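# Biwott household water readings

Print this page | E-mail this page

Release 2, updated 31 Jan 2019

Biwott is a table of cold water meter readings from 531 homes in the Wuneo district. Readings were taken by the residents and sent in on paper cards or through the Zukeo web form. The table is meant for work on leak detection and seasonal demand.

## Files

- `readings.csv` – one row per reading
- `homes.csv` – one row per home, with floor area band and number of residents
- `gaps.csv` – periods with no reading

## Columns in readings.csv

`home_id` is a random integer and does not encode the address. `read_on` is the day the meter was read, which may be earlier than the day the card arrived. `liters` is the running total on the dial. `source` is `card` or `web`.

Totals are cumulative. To get use per period, subtract the previous row for the same home. Meter swaps reset the total and are flagged with `swap = 1`; do not subtract across a swap.

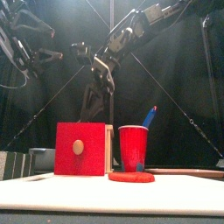 Cards were keyed twice and compared. Where the two entries differed by more than 100 liters, the card was pulled and read again. Some 400 rows were corrected this way. Smaller differences were left at the first entry.

## Known problems

July is thin. Many homes skipped that reading, and the gap is not random – homes with gardens skipped it more often. Summer averages from this table will be low.

Web readings from the Astovum blocks were rounded down to the nearest ten by an early version of the form. They cannot be restored.

## License

Free for any use with credit to the Biwott project.

## Comments

**pipewrench:** Is the swap flag on the last row of the old meter or the first row of the new one?

**biwott-admin:** First row of the new one. Added to the column notes for the next release.

**mlk_77:** homes.csv opens with a blank line in release 2. Skip one row when loading.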